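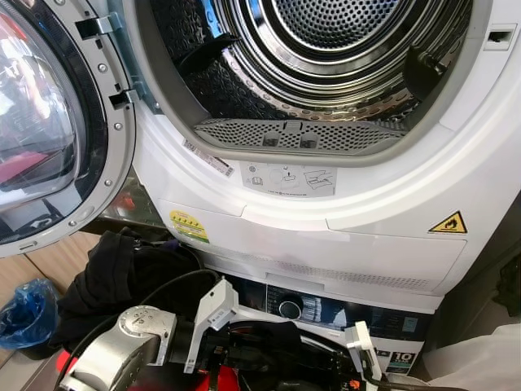 Renting for another year would be smarter than buying in Flendstead right now, our first landlord told us, and then he raised his own rent by 12 percent! So that became my project question. I went through 40 listings (up to August 13, 2019) and split them into starter homes and everything else. The starter homes near Pidis Street sold fastest, most in under 3 weeks. I expected the condos to move quicker, but they just sat there. My spreadsheet got messy around listing 12, so I redid 4 entries by hand. Next I want to add property taxes.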